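Folding hand wanted, Flasanell laundry (two spots, August start) 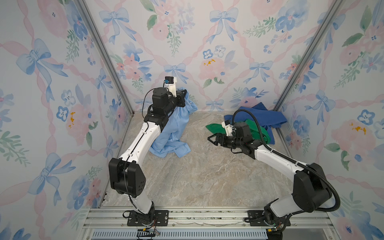 I run the folding room at Flasanell and I'm looking for two people to come work alongside Marty, our name for the robot setup we got through Devby. You don't need to know a thing about robots, I sure didn't! If you can tell a decent fold from a dodgy one, you're most of the way there.

I'll be upfront, the job has changed. We used to stand at a bench folding shirts all shift (my shoulders remember). Now you'd feed Marty, sort out the tangles, redo whatever comes out crooked and jot down what went wrong so the Devby crew can fix it. Less lifting, more watching, and some days a fair bit of waiting around. A few of the old hands miss the chatter at the bench, so we've kept the 10 o'clock cuppa as a proper sit-down.

Shifts are 6 hours, 4 a week, and it pays $178 a shift, training included. We're at Nisovstead, bus stops right outside. Nobody's hours were cut when Marty came in and I've got that in writing from the owners, happy to show you.

Drop in any morning or ring and ask for the folding room, extension 1105.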